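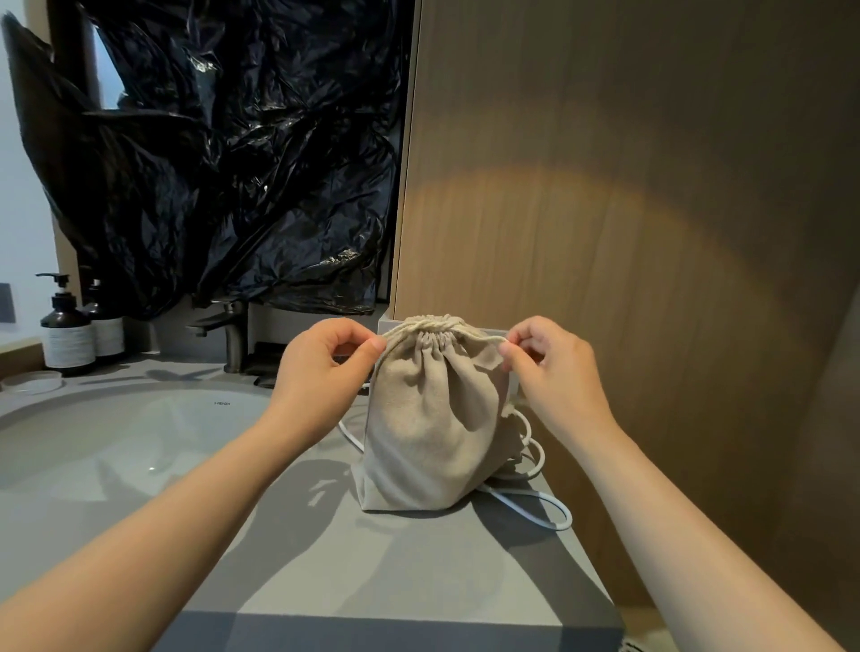

Recording a drawstring task by hand, and when to stop

Every guide to teaching a robot by demonstration says more recordings will fix it. I have my doubts. Our first 96 takes of closing a small cloth bag taught the policy to pinch the cord and then stand there. The next batch was smaller, slower and duller, and it did better.

What follows is for head-camera recording with bare hands, later mapped to two grippers. If you drive the arms remotely, steps 3 and 5 still apply.

1. Pick a bag that stands up by itself. Linen with a flat bottom is fine. Slippery bags fall over and you end up recording yourself righting them.

2. Choose the counter and leave it alone. A bathroom vanity is a fair test, with the basin on one side and not much elbow room. Bottles can stay at the back. So can a loose cable by the bag, provided it isn't caught under the cord.

3. One hand to each side of the cord. Come in low from left and right so your forearms make a wide V and the gathered top stays in view. Reaching over the bag hides the only part that matters.

4. Pinch, pause, pull. Count to two before you pull. It feels silly, but without the pause the grasp and the pull blur into one movement and the labels are guesswork.

5. Say which way you are going. A single still of two hands on a drawstring could be cinching or loosening. Keep opening and closing in separate files and name them properly. Stijn Segers merged ours in April and it took 12 days to untangle.

6. Record 36 takes, then train. Don't do 500 first. If the policy can't find the cord after 36, look at your camera angle before you blame the quantity.

About the software

We used Flekach for labelling and Birkano for the hand-to-gripper mapping. Birkano's fingertip estimates are good in the open and poor when fingers curl over a thin cord, whatever the sales page says. Check those moments by eye.

I would also ignore any success rate measured on the same bag you trained with. Swap in a stiffer one and run it again - ours got much worse.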